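Chapter 3
Sleep, and the People Who Sell It

Every few years the public is told that it has been sleeping wrong. Too little, too late, too warm, on the wrong side, next to the wrong gadget. The advice arrives with great confidence and usually has a pillow attached. This chapter looks at what can be said about sleep without a pillow attached, and the result is shorter and cheaper than you may be used to.

The trade is an old one. In 1868 the Rieger bedding works in Lutthorpe printed a leaflet promising "complete nocturnal restoration" to anyone who bought its horsehair mattress. The leaflet does not say what was to be restored, or from what. It does give the price twice.
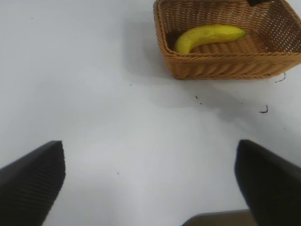 Two systems decide when you feel sleepy. The first is sleep pressure, which builds for as long as you are awake and drains away while you sleep. The second is the body clock, which runs on a cycle close to a day long and takes most of its cues from light. On a good evening the two agree. Pressure is high, the clock is winding down, and you drop off over a book you had every intention of finishing. On a bad evening you napped at 5 p.m., spent the next few hours under a bright lamp, and lie in bed composing letters to your landlord.

Caffeine meddles with the first system. It blocks the signal that tells the brain how long it has been awake, so the pressure is still there but the message doesn't get through. Students reading this chapter at 10 p.m. with a large coffee may treat the next few hours as lab work. 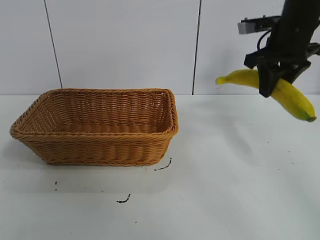
Light meddles with the second system. Bright light in the morning tends to pull the clock earlier, and bright light late in the evening tends to push it later. People who work nights live with this problem in its purest form. Their shift tells them one thing and the sun tells them another, and the sun has been doing it longer.

We will come back several times to the Limolel survey, in which 163 adults kept a sleep diary and wore a Fasier wristband. The diaries and the wristbands disagreed a good deal. People who lay still while reading were scored as asleep, and people who swore they hadn't closed their eyes all night were scored the same way. Keep this in mind when someone at breakfast reads you their sleep score to one decimal place.

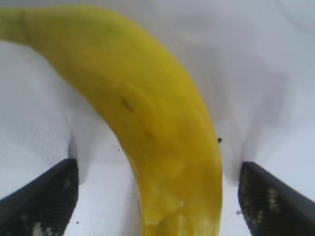

Can you make up for lost sleep on the weekend?

Partly. A long lie-in lowers sleep pressure and most people feel better for it, but attention and reaction time can take longer to recover. Sleeping until noon also tends to shift the body clock later, so getting up for work afterward feels like a short flight in the wrong direction. Section 3 takes up naps, which have their own literature and their own enthusiasts.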